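14 September 2020

Up at five, could not have slept longer if I tried. First full day of the hearings! I have been waiting for this since spring and I still can't quite believe I have a seat in the room with a little card that says Observer on it.

The matter before the panel is the fishing line between Gesholm and Uston, and who had the right to draw it. Seema Rathore opened for the islanders. She talked for two hours with hardly a glance at her notes, and when she got to the part about the old 12-mile agreement I wrote so fast my hand cramped. Finbarr Lynch answered for the other side (dry, very quick, I liked him more than I wanted to) and said the agreement lapsed when the Grorncombe treaty was signed. Then the chair, Preben Þórarinsdóttir, asked him which article said so, and he had to go look for it. Wonderful. I nearly clapped.

Lunch was soup on the steps with Rekha Mishra, who is writing all this up for her paper. She thinks the panel will split. I don't see it yet, but she has sat through seven of these and I have sat through one morning. 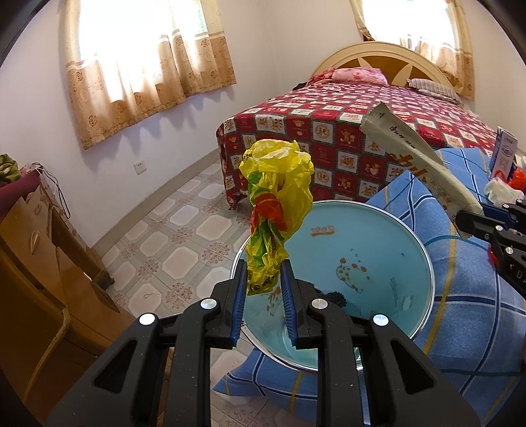 Evening

Back in the room, shoes off, feet up. The afternoon was witnesses, and that was the best part of the whole day. An older skipper from the Gesholm side told them how patrol boats now turn him back from water his father fished. The interpreter slowed down to get every word. You could have heard a pen drop.

Kanchan Rathore called after dinner and wanted everything, so I gave her everything, and we went on so long that my tea was stone cold. She asked if a ruling would even bind anyone. Good question! The panel can only advise, but both governments have promised to reply in writing by October, and that is more than they have promised before.

Tomorrow: the maps. Ask Rekha about the Sengar survey, and bring the thicker notebook.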